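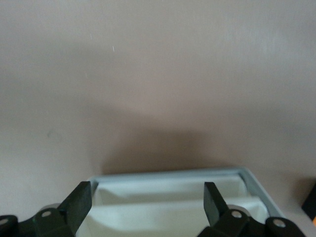

The white tray, from the wrist.

"Again," said Lise MacDonald, and Larasati Purba took hold of the handles and did it again.

Borkowska had sent them 22 pages on how to teach the arms. You moved the handles, the arms moved with you, and somewhere in a metal box the Varnura software was meant to be learning. Larasati had read all of it twice. Lise had read the price.

"What did it learn that time?"

"Nothing yet. It wants 100 good ones."

"And who says which ones are good?"

"I do."

Lise wrote that down. She had come out from the Delitz office to decide whether Hevville should keep the arms past January, and she had the look of a woman who had been shown things before. In her experience a machine that copied people mostly copied their bad habits – she'd trained apprentices, she knew how that went.

"You stopped," she said. "Just before you closed it. You waited."

"I was checking."

"So now it'll wait."

Larasati let go of the handles. It was true that she paused there. She had paused there for years on the bench, with her own two hands, a little breath before picking anything up. Her mother did it with eggs.

"I could throw those ones out," she said.

"How many is that?"

"All of them, I think."

Lise laughed for the first time that day and pulled a stool over. "Show me the handles, then."

She was terrible at it. She went in too fast and swore at the left arm as if it were a dog. Larasati marked the run as bad, and then, after a moment, went back and looked at the box she'd ticked.
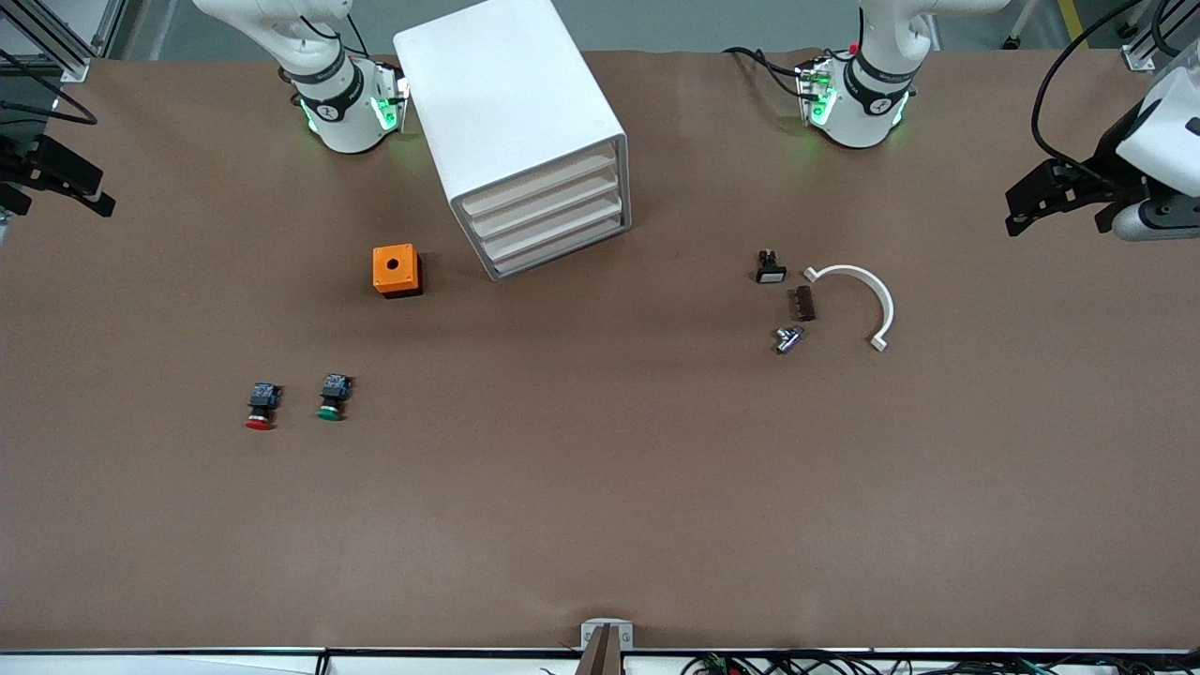 "Can it do anything you haven't shown it?" Lise asked.

"Small changes, maybe. I wouldn't promise you more than that."

"Borkowska promised me more than that."

"Borkowska isn't holding the handles."

Lise wrote that down too, and underlined it, and asked what time the cafeteria closed.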